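Skirnus Fruit Crates
README for the packing set, last edited Sun 8 July

Welcome! Skirnus is a set of notes, packing lists and photos about putting fruit into wooden crates, with a soft spot for grapes. It started as a single page of scribbles in January and has grown into something I'm very fond of. If you like display fruit, shallow crates and the small question of which bunch goes in first, you're in the right folder.

What's in the folder

- lists/ holds 21 packing lists in plain text, one for each layout
- photos/ holds 600 photos, sorted by layout
- labels/ holds the fruit names and colours used in the lists
- notes/ is my running diary of what looked good and what didn't (messy, but worth a read!)

The fruit

All the fruit in the set is artificial, so it keeps its colour and can be packed over and over. Grapes get the most attention because they're the most fun. A bunch has a top, a tail and a lean, and it will slump differently every time you put it down. Apples and lemons are in there too, along with a few pears — lovely things, but they do roll.

Colour names are kept short. Grapes are either "red" or "green", even when the red ones are closer to burgundy. I tried finer names for a while and kept arguing with myself over them.

The Brirnero layout

Brirnero is the two-colour grape layout and my favourite of the lot. One green bunch, one red bunch, one slatted crate. Green goes in first, leaf at the top, then the red is lowered in by the fat end so the berries settle on the slats.

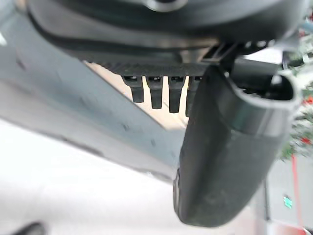
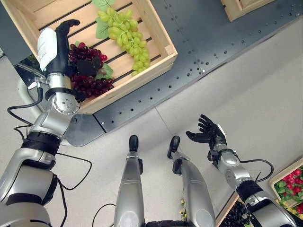
The Younis layout

Younis is the mixed one: apples along one side, lemons along the other, and whatever grapes will fit down the middle. It takes longer to pack and looks wonderful when it's full. There are 10 versions of it in lists/, numbered in the order I tried them. Version 4 is crowded and I'd skip it.

How to read a list

Each line is one piece of fruit, in packing order:

order, fruit, colour, spot in crate, leaf side

"Leaf side" is up, down or none. Spots are named from where the packer stands, so "near left" is the corner closest to your left hand. If a piece was taken out and put back, it gets a second line with a plus sign in front.

Known gaps

- Pears have no leaf side recorded in the older lists
- "Green" covers both grapes and apples, so check the fruit column as well
- 10 photos are still waiting to be sorted into a layout
- Crate sizes aren't written down anywhere yet

Using it

Copy it, reuse it, rearrange it to suit your own crates. A mention of Skirnus is appreciated. If you come up with a new layout, please send it in as a plain text list with a name of its own. The next one planned is Wistance, which is all lemons, and I can't wait to get started on it!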